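Robotics & Automation | Research Papers
6 min read

4. Comparing two gripper fingers on cloth

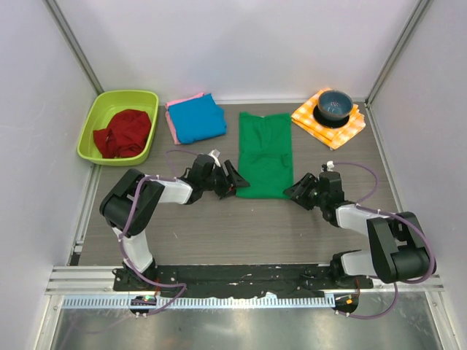

Figure 3. Two-arm workspace used for the finger comparison, with the grippers facing each other across the lower end of a green garment.

4.1 Setup

We wanted to know how much of our folding error came from the fingers and how much from the controller. Both arms stayed bolted to the same mounting plate for the whole study, and we swapped only the finger sets: the stiff Indov fingers we had used since the start of the project, and the softer Ploritz fingers, which flex a little at the tip. The walls around the table are pale and plain, a real help when segmenting bright cloth. A towel, folded cloths and a bowl on a plate were kept along the back edge, so each policy had to find the garment among other things (Figure 3).

Nivaldo Sampaio and Heloísa Honorato ran the trials in October. Every trial began with the garment flat and ended when both arms had let go of the hem, or after 70 seconds. In all we logged 2,771 grasp attempts, split across the two finger sets and two controllers, Stelmakh (position control) and Illulier (compliant control).

4.2 What we found

The soft fingers were a delight on thin hems! With Illulier they slid under the edge and closed on a single layer far more often than we had hoped, and the two arms then lifted together with very little tugging. The stiff fingers did better on thick, folded cloth, where the soft tips tended to bend away before they had a firm hold.

Changing the controller mattered more than we expected – the stiff fingers under Illulier came close to the soft fingers under Stelmakh on every garment we tried. Most failures under Stelmakh came from pressing too hard into the table, and lowering the approach speed by 30 percent removed many of them. We see this as very good news for labs that can't buy new hardware.

One weak point remains. When the grippers meet close to the middle of a narrow garment, the wrists leave each other little room, and the planner sometimes backs off both arms at once. Lucero Correa is now testing a version in which one arm waits.

Contact the authors | Back to top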